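第4章 連絡先を読み込んで整理する

お待たせしました、いよいよ Mastico の一番楽しいところです! 前の章でインストールとライセンスの登録まで済んでいれば、準備はもうできています。この章では、手元の住所録や顧客リストを Mastico に読み込み、重複をまとめ、グループに分けるところまで進みます。ばらばらだった名簿が一本になっていくのは、何度やっても気持ちのいいものです。

まだ初回バックアップの保存先を決めていない方は、先に 3.2 節に戻ってください。

4.1 読み込めるファイル

Mastico が読み込めるのは CSV、TSV、vCard(.vcf)、それから Trernen 形式(.trn)のアドレス帳です。vCard は 3.0 と 4.0 のどちらでも大丈夫です。表計算ソフトのファイルは直接開けませんので、一度 CSV で書き出してください。

文字コードは UTF-8 と Shift_JIS を自動で見分けます。旧版では Shift_JIS の「髙」や「﨑」が化けることがありましたが、今の版ではきれいに読めます(これは本当にうれしい改善でした)。

注意:元のファイルを別のソフトで開いたままにしておくと、読み込みの途中で止まることがあります。必ず閉じてから始めてください。

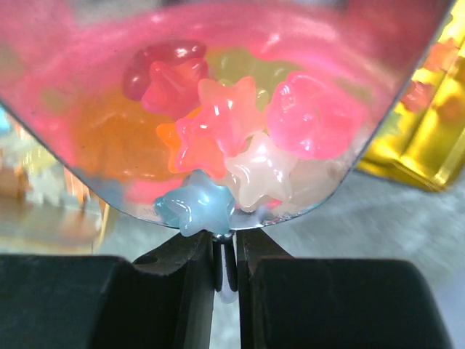
図 4-1 透明な袋に入ったグミ

4.2 ファイルを読み込む

1. Mastico を起動し、左側のメニューから「連絡先」を選びます。
2. 画面右上の「読み込み」をクリックします。
3. 「ファイルを選択」を押し、読み込みたいファイルを指定します。ウィンドウの上にファイルをそのままドラッグしても構いません。
4. プレビューが表示されます。先頭の 50 件だけが出ますので、件数が少なく見えても心配いりません。
5. 1 行目が項目名になっている場合は「1 行目を見出しとして扱う」にチェックを入れます。
6. 「次へ」をクリックすると、項目の割り当て画面に進みます。

プレビューで文字が読めないときは、下の「文字コード」を手動で切り替えてみてください。切り替えた瞬間に表示が変わるので、正しいものがすぐわかります。

4.3 項目を割り当てる

左の列がファイル側の項目、右の列が Mastico 側の項目です。「氏名」「メール」「電話」のようなよくある名前なら、ほとんど自動で線がつながります。つながらなかった項目だけ、右の一覧から選んであげましょう。

1. 赤い印のついた項目を確認します。「表示名」と「メールアドレス」は空欄にできません。
2. 姓と名が別の列になっているときは、「表示名」の横の「結合」を押し、姓、名の順に選びます。間に入れる文字は半角スペース、全角スペース、なしから選べます。
3. 使わない列は「読み込まない」にします。
4. 同じ形のファイルを今後も使うなら、「割り当てを保存」を押して名前をつけておきます。

この「割り当てを保存」、ぜひ使ってください! 開発チームの Seon-mi Choo のお気に入りの機能で、次回からは 4.3 節の作業がまるごとなくなります。

ヒント:海外の連絡先が混ざっている場合は、「姓名の順序」を「元の表記のまま」にしておくと安心です。たとえば Lahcen Fahmy さんの表示名が「Fahmy Lahcen」に並べ替えられてしまうことがなくなります。Chiến Khổng さんのような声調記号つきの名前も、UTF-8 のファイルならそのまま残ります。

4.4 重複をまとめる

複数のリストを読み込むと、どうしても同じ人が何度も出てきます。ここが Mastico の見せ場です。

1. 「連絡先」画面の「整理」から「重複を探す」を選びます。
2. 照合の基準を選びます。最初は「メールアドレスが一致」だけで試すのがおすすめです。
3. 「検索」をクリックします。
4. 候補が左右に並んで表示されます。残したい値をクリックすると緑色に変わります。
5. 内容がよければ「統合」、別人なら「別の連絡先として残す」を押します。

試験導入に協力してくださった Sanateo では、全部で 1566 件あったリストをこの方法で整理し、昼休みの前には終わっていたそうです。担当の Rania Lahlou さんから届いたメールの件名が「もう終わりました」だったときは、こちらも思わず声が出ました。

注意:「氏名が一致」を基準にすると、同姓同名の別人も候補に出ます。「すべて統合」はこの基準では押さないでください。

統合を間違えたときは、「編集」の「元に戻す」で直前の 17 回分まで取り消せます。ただし、Mastico を終了すると取り消しの履歴は消えます。それより前に戻したい場合は、バックアップからの復元(第 7 章)を行います。

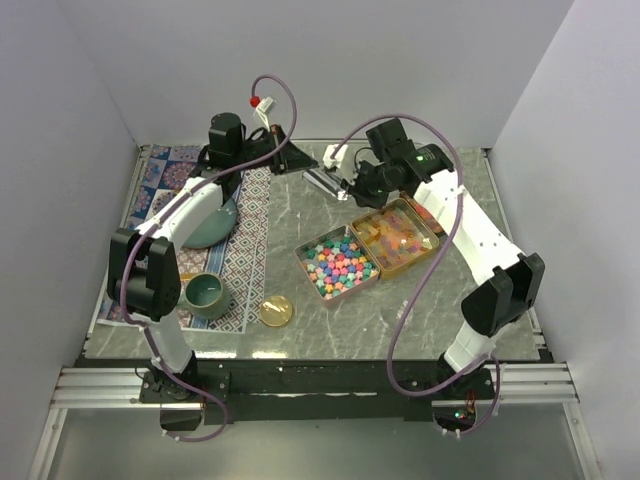 4.5 グループを作る

重複がなくなったら、連絡先をグループに分けておきましょう。送信先を選ぶときも、あとで書き出すときも、ぐんと楽になります。

1. 左側のメニューで「グループ」の横の「+」をクリックします。
2. グループ名を入力し、色を選びます。
3. 連絡先の一覧から入れたい人を選び、グループ名の上にドラッグします。Shift キーを押しながらクリックすると、範囲でまとめて選べます。

一人の連絡先を複数のグループに入れても、データが二重になることはありません。「取引先」と「年賀状」の両方に入れる、といった使い方も自由です。

条件を決めておけば自動で人が集まる「スマートグループ」もあります。グループを作る画面で「条件を使う」を選び、「会社名」「に次を含む」「Bermúdez」のように指定するだけ。あとから読み込んだ連絡先も、条件に合えば勝手に入ってきます。条件は組み合わせることもできますので、いろいろ試してみてください!

補足:記号つきの文字は、初期設定では記号なしの文字と同じものとして扱われます。区別したいときは「設定」の「検索」で「記号を区別する」をオンにします。

4.6 うまくいかないとき

「ファイルを読み取れませんでした」と表示される
ファイルが別のソフトで開かれていないか確かめてください。閉じても同じ表示が出るときは、ファイルをデスクトップにコピーし、そちらを読み込みます。

電話番号の先頭の 0 が消えている
表計算ソフトで CSV を開いて保存し直したときに起こります。Mastico の側では元に戻せませんので、列の書式を「文字列」にして書き出し直してください。

読み込んだはずの人が一覧に出てこない
グループで絞り込まれたままかもしれません。左側のメニューで「すべての連絡先」をクリックします。

住所が途中の行で切れている
住所の中に改行が入っています。割り当て画面の「詳細」で「引用符内の改行を許可」をオンにしてから、もう一度読み込みます。

4.7 次の章に進む前に

「ファイル」の「今すぐバックアップ」を一度実行しておいてください。整理したばかりのきれいな状態が残せます。フランス語版の手引きをまとめている Colette Charpentier は、バックアップ名に作業の内容も入れておくそうで、これはとてもよい方法なので日本語版でもおすすめします(例:「統合後_取引先」)。

第 5 章では、いま作ったグループを使って宛名ラベルの差し込みを行います。用紙の種類と余白を先に調べておくと、すぐに印刷まで進めます。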